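Brestbridge go again, and this time the pack has to front up

Rugby feature, January issue 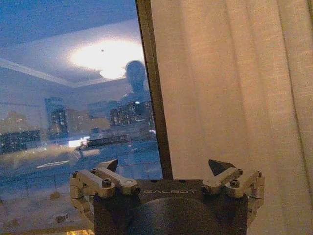
City lights through the window, after dark.

Seven losses on the bounce away from home. That's the number Brestbridge carry into the Gebremichael Cup semi and they know it. Everybody in the squad knows it.

Divar are waiting. Big pack, bigger bench, a scrum that has been marching teams backward since the fall. They won the league meeting 26-2... no, sorry, 26 points to a single drop goal, and it could have been worse. Brestbridge lost four lineouts on their own throw that night and never got near the corner.

So what's changed? The kicking, mostly. Less of it from inside their own half, and lower when it comes. The back three have been let off the leash a bit. Two tries from deep in the quarterfinal, both started by the fullback running when the whole ground expected the boot.

The breakdown is still a worry. Too many hands, too many penalties, and the ref for this one likes his whistle. Give Divar a lineout ten meters out and you can start the walk back to halfway.

Selection is the usual headache. The captain has a sore shoulder and trained Friday's-pace only, light stuff, no contact. If he's out the whole back row shuffles and a kid with 2 starts comes in at seven. Quick, brave, a bit loose in the tackle. Divar will run at him all day.

Then there's the crowd. 700 traveling fans have tickets, the club shop sold out of scarves, and Gikico, the shirt sponsor, is paying for buses. For a side that drew 300 to a home game two seasons back thats not bad going.

Can they win it? If the scrum holds to the hour mark, yes. Divar tire. They've leaked late tries in three of thier last five, and they don't much like chasing a game.

Kickoff is at 3 p.m. Get there early, the parking is terrible.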